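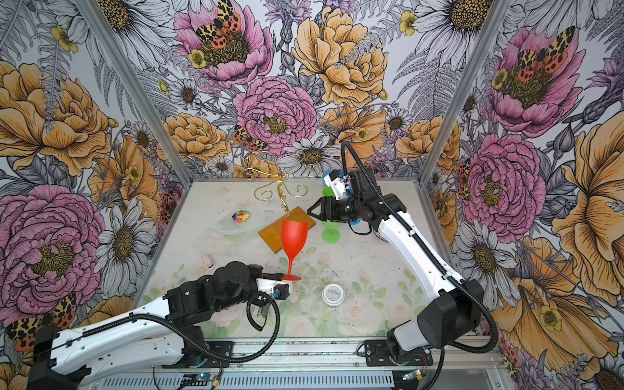 I've had a soft spot for colored plastic wine glasses ever since I gave up carrying real ones out to the patio, and the Gesham rack is what finally got ours off the draining board and out of the way. It's a gold metal stand on an orange-brown wooden board, and the glasses hang upside down from it by their feet. The red one with the tall tulip bowl is my own favorite (it's the first to go whenever we have people over), and the lime green comes a close second. Against a pale rose-print tabletop they look like candy, and I mean that as a compliment!

I run a small shop and I only list things I've lived with at home first, so this page is a bit longer than it needs to be. Skip to the bottom if you just want the item numbers.

Gesham stemware rack, item 3211

You get the board and the metal stand. The metal is thin and curly, with scrolling loops, so it looks more like something off an old garden gate than a piece of kitchen kit. I like that. If your kitchen is all straight lines and gray, you may not, and I'd point you to the Fokholm version further down.

The rack takes six glasses. You slide the foot in from the side with the bowl pointing down, and the arms catch it on either side of the stem. I go back ones first, front ones last, and take them off in the opposite order. If you start at the front you end up threading the last glass in between two others, and while plastic doesn't mind a knock, it does make a racket at eleven at night.

A word on where to put it. The curled arms spread out past the board, so measure for the glasses and leave yourself a hand's width at the sides. Mine sits at an angle on the table with the long side running corner to corner. I started doing that because it fit better next to the bread bin (the old Takeda one, which I still get emails about – no, it isn't coming back), and now I think it looks nicer that way anyway. You can reach both sides without turning the whole thing around.

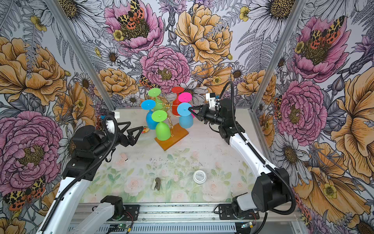

The other thing people ask is whether it's a drying rack or a display rack. I use it as both. Glasses come out of the sink, get a good shake, and go straight on. I put a folded dish towel over the board for the first half hour if they're really dripping, then whip it out and leave everything where it is until the next time. The wood is happy with a few drips. It isn't happy sitting in a puddle, so please don't stand it in the sink or put it in the dishwasher, and give it a wipe with a little mineral oil when it starts to look thirsty. I do mine in July, when I do the cutting boards, and that's plenty.

The metal only needs a soft cloth. Don't use the scratchy side of the sponge on it! I did that to my first one and there's a dull patch on one loop to this day.

Will it hold real glass? Yes, if the feet are an ordinary size and the stems aren't too stubby. Two of my customers use it for their everyday glasses and are very pleased with it. I would hang heavy ones in pairs, one on each side, so the weight stays over the board. Big balloon glasses are a squeeze and I'd stick to four of those.

Choosing your colors

The set we show it with is two green, two blue, one red and one pink. I love the mix, and it solves the whose-is-whose problem up to a point – with two greens and two blues there will still be a discussion. If you want six different colors, leave me a note with the order and I'll tell you what's on the shelf. The Rillard glasses come singly as well as in sets, and the feet are nice and flat, so they slide on easily.

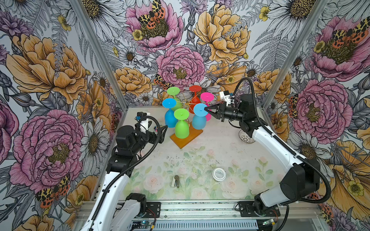 Item numbers and bits to go with it

3211 – Gesham rack, gold metal on wooden board, holds six. Glasses sold separately.

1532 – Rillard plastic wine glass, single. Tell me the color when you order.

3028 – Rillard plastic wine glasses, mixed set of six.

2808 – Fokholm rack, plain straight arms, same idea with less curl. Holds four.

Racks go out in a flat box with the stand wrapped separately, and you put the two halves together with the screws in the little bag. Do them up finger tight first, check that the stand is upright, then finish with a screwdriver. If a screw is missing, drop me a line and I'll mail you one.

Page updated 3 June 2022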